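Descaling a Stainless Steel Pot

Hard water leaves a chalky white film on the base and walls of a stainless pot. It does no harm to food but it holds stains, and it gets harder to remove with every boil. The method below uses white vinegar and no abrasive powder.

Empty the pot and wash it with dish soap to remove grease. Vinegar will not reach scale through an oily layer. Add one part white vinegar to four parts water, enough to cover the highest visible ring. Bring to a simmer, hold for five minutes, then turn off the heat and let it stand until cool.

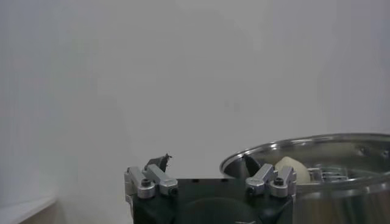 Large stainless steel pot with rolled rim.

Pour out the solution and wipe the walls with a soft sponge, working from the base up. Finish with the rim. On a rolled rim, run a folded cloth along the underside, where residue collects in the curl. Rinse with plain water and dry at once with a lint-free towel. Air drying leaves new spots.

If a ring remains, repeat with equal parts vinegar and water. Do not use steel wool or chlorine bleach. The first scratches the surface and the second can pit it.

Rainbow tinting is caused by heat and comes off with undiluted vinegar on a cloth.

Text by Shalini Kashyap | © Cosusside Kitchen Notes | Contact | Back to top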